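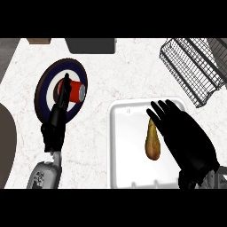 **Lenni Lappalainen**
Lunch Club Coordinator, Bendenwood Community Kitchen

We're looking for a new assistant cook to join us at Bendenwood, and I'd love it to be somebody who likes feeding people as much as I do. The lunch club has been going since before my time (I came for a fortnight's cover and somehow stayed), and we now have 131 members on our books, most of them retired, all of them with firm views on gravy.

The post is part-time, four days a week, from half past eight in the morning until two. You'd be working alongside our head cook, So-yul Seo, who plans the menus and does the ordering, and you'd share the chopping, the cooking, the serving and, I'm afraid, a fair bit of the washing up. On a busy day we serve more than 34 hot dinners in the hall on Kinnunen Street, and then there are the boxed meals that go out in the van to Sakness at noon.

You don't need a catering certificate. If you haven't got your food hygiene training yet we'll pay for it and you can do it in your first month with us. What we would like is someone who can follow a recipe, stay cheerful when the potatoes are late, and sit down for five minutes with a member who wants a chat – that last part matters a great deal to us. Some experience of cooking for a crowd would be lovely, whether that was in a school, a café or a very large family.

A few practical things. There is a step up to the back door, and the trays can be heavy. The 199 bus stops just outside, and there's parking behind the Dondent building if you drive. Lunch is included, of course, and so are aprons.

To apply, write us a letter telling us a little about yourself and the meal you most enjoy making, and drop it in at the kitchen before the end of January. We'll invite people in for a cup of tea and a morning's paid trial in February. If you'd like to look round first, come any time after two and ask for me or So-yul.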